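**5/29/23**

# Ellotwood water main replacement moves to second stage

Work to replace the ageing water main beneath Garba Road in Ellotwood enters its second stage this week, with the road closed to through traffic between the railway bridge and the junction with Mill Lane. Drutent, the contractor appointed by the district, expects the closure to remain in place until July.

The existing main is a cast iron pipe laid in short lengths with lead-run joints. It has been repaired many times, and the repairs have become more frequent over the past few winters. Most of the recorded failures are circumferential breaks, where the pipe cracks around its full diameter as the surrounding clay dries, shrinks and then swells again. A smaller number are leaks at the joints.

The replacement is a polyethylene pipe with an outside diameter of 245 mm. It is supplied in straight lengths and joined by butt fusion, in which the two pipe ends are trimmed square, heated against a flat plate and pressed together under a set load until they cool. The full scheme covers 1,405 metres. The first stage, from the pumping station to the railway bridge, was finished in spring and has been in service since its pressure test and disinfection were signed off.

Hadiza Bashir, the district's network engineer, said the second stage was the more awkward of the two. "The first stage was mostly in verge. From the bridge onwards we are in the carriageway, with a gas main on one side and the old sewer on the other. The clearance is tight in places and the record drawings are not reliable."

Trial holes dug last month showed that the sewer lies closer to the kerb than the drawings indicate. The line of the new main has been moved towards the centre of the road as a result. The change adds a small amount of reinstatement but avoids a section where the two pipes would have run almost directly above one another.

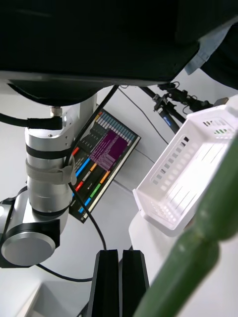
Where possible the new pipe will be drawn through the old one, a method known as slip lining. It needs a launch pit and a reception pit at each end of a run but leaves the road surface between them intact. It cannot be used where the old main has been repaired with collars that reduce the bore, or at bends. Those lengths will be dug in open trench. Drutent's programme allows for 55 metres of open trench near the bridge and a shorter length outside the Dundus works, where the main turns sharply to pass a culvert.

Slip lining reduces the internal diameter of the main, and the district was asked at the planning stage whether this would affect supply at the upper end of the town. Modelling carried out before the contract was let found that the smoother bore of the new pipe makes up for most of the lost area. The remaining pressure drop at peak demand is within the limits the district sets for domestic supply. The hydrants on Garba Road will be flow tested again once the main is live, and the results passed to the fire service.

Amarachi Nwosu, who is managing the work on site for Drutent, said the order of the runs had been set by the service connections. "Every property has to be moved across from the old main to the new one, and each transfer means a short shut-off. We have grouped them so that a household should lose its supply once, for a morning or an afternoon."

Affected households will receive a card 2 working days before their supply is turned off. The card gives the start and finish times and a telephone number. Residents who rely on water for medical equipment at home are asked to contact the district beforehand so that a temporary supply can be arranged. After reconnection the water may look cloudy or slightly brown for a short period. Running the cold kitchen tap until it clears is normally enough. Washing machines should not be started until it has.

Lead service pipes found during the transfers will be replaced up to the boundary of the property at the district's expense. The length from the boundary to the internal stop tap belongs to the owner. Owners will be told in writing if that length is also lead, and may ask for a price to have it replaced while the trench is open.

Through traffic is diverted by way of Station Road and the Dundus roundabout. Access for residents and deliveries is kept from one end at a time, depending on which pits are open, and signs at Mill Lane will show which end is in use. The footway on the north side stays open throughout. Buses that normally stop outside the library will use a temporary stop on Station Road.

Working hours are 8 am to 6 pm on weekdays and 8 am to 1 pm on Saturdays. No night work is planned, apart from the final connection at Mill Lane, which has to be made when demand is low. The date of that connection will be notified separately.

The old main will be left in the ground. Lengths that have not been lined will be capped and filled with grout to prevent later settlement of the road. Permanent surfacing will follow when the trench backfill has passed its compaction tests.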